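## Walking the Sturkeo Ridge from Lillham

The Sturkeo Ridge path starts at the edge of Lillham and ends at the old lookout on Nollavum, the highest point in the district at 2,708 feet. You can do it in a day without special gear if you start early. These steps cover the usual route, going up by the east side and coming back through the Noiphan valley.

### Before you go

1. Check the trail board outside the visitor office in Lillham. Closures are posted there first, and the valley section often floods in March.
2. Carry two quarts of water per person. The spring at the halfway shelter runs dry in summer.
3. Bring a paper map. Phone signal stops at the last farm and doesn't come back until the ridge.

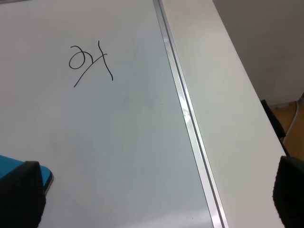 4. Bring cash for parking. The lower lot has 200 spaces and fills by mid-morning on a Saturday. The upper lot is smaller but saves a dull half hour on the road.

### Going up

1. From the lower lot, take the gravel road past the chapel and turn left at the second gate. Leave the gate as you find it.
2. Follow the yellow markers through the beech woods. The path forks twice. Keep right both times.
3. At the shelter you are at 1,664 feet. The next stretch is the steepest of the day, over broken limestone, so rest and eat first.
4. Above the tree line, stay on the marked path. The ground to the left is full of small sinkholes, some hidden by grass.
5. Cross the stile and follow the wall to the lookout. On a clear day you can see all of the Noiphan valley and the lakes beyond it.

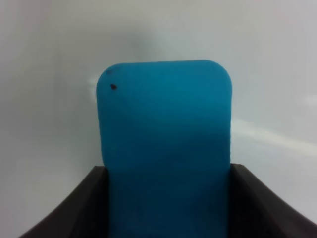
*Blue, with rounded top corners.*

### Coming down through Noiphan

1. Go back to the stile and take the path marked with a white bar. It is easier on the knees than the way up.
2. At the stream, use the stepping stones if they are clear of the water. Otherwise walk down to the footbridge, which adds ten minutes.
3. Turn left on the paved lane at the mill and follow it to Lillham. The bus stops at the mill too, but only until 5 p.m.

Dogs are allowed on the whole route and must be on a leash above the shelter from March until the lambs are moved.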